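Kokwood Handheld Kit: Set-up Guide
Home | Kit list | Set-up | Recording | Processing | Contact
Print this page | E-mail this page
Search this guide Go

Section 4: Mapping the room before you record

I wrote the first version of this section in November, after I'd thrown away a whole Saturday's worth of demonstrations. The arms were fine, the grippers were fine, but my mapping pass was rubbish, and everything after it leans on that map. So please don't skip it, even if you're itching to get to the fun bit!

You'll need both grippers, charged and with cards in, and a clear bit of floor to stand on.

1. Switch on the left gripper, then the right. Wait for the steady light on each.
2. Hold them low in front of you, fingers pointing away from you, and stand still while you count to 10.
3. Squeeze each handle fully, twice. The software uses this to find the open and closed positions. 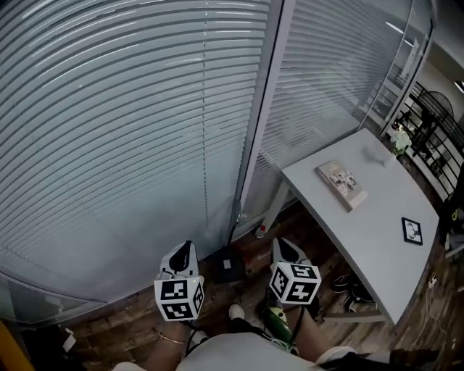 Tracking is what most of our method stands or falls on, and it works by matching small details from one moment to the next. Give it plenty to look at. Rough old planks are lovely for this, and so is clutter. Blinds are another matter (I have a proper grudge against blinds). One slat looks very like the next, so the tracker can slip up or down by a slat and carry on quite happily in the wrong place. In a spot like this one, with two big panels of them right beside you, I'd start with the grippers tipped towards the floorboards and the table and only bring the window in once the map has got going. Keep the square codes on the cubes clear of your sleeves as well.

4. Walk a slow loop of the work area, grippers at waist height. Take your time on the corners.
5. Do a second loop with the grippers raised to your chest.
6. Finish where you began, facing the same way, and hold still again before you stop recording.

Note: Efa Kneath does her loops the other way round, high first and then low, and her maps come out as good as mine. Pick whichever you'll remember.

Caution: watch your feet on the loops. You'll be staring at the grippers and you will find every cable in the room.

Checking the map

Open the pass in Warketti and press Build. Mine usually takes around 7 minutes on the office machine. You want at least 700 matched views out of the pass; if you get fewer, go back to step 4 and walk more slowly. Then scrub through the video from each gripper and look for stretches where the glass takes over.

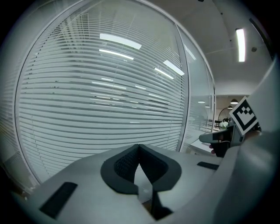 Fig. 4.2 Gripper view towards the glass, with ceiling lights reflected over the slats and the second gripper's marker at right.

Reflections bother me more than the slats do. A reflected lamp slides across the pane as you move, and the tracker may treat it as a solid thing hanging somewhere outside. If the path in Warketti bends where you know you walked straight, find that moment in the video and see whether there's glass in it.

7. Mark any bad stretch with the Mask tool, then build again.
8. If the path still bends, turn off whichever lights you can manage without and record a fresh pass.

Babak Golestani compared masked and unmasked maps for our Villanueva write-up, and the masked ones gave us steadier gripper paths in the rooms with big windows. In plain rooms he couldn't find a difference worth mentioning, so don't bother masking there.

Note: the Mask tool has a limit of 2,000 images per pass. Go over it and Warketti just stops without a message, which had me swearing at the wrong cable for most of an afternoon.

Save the finished map in the Vostow folder before you close the window. Section 5 picks up with your first demonstration.

Previous | Contents | Next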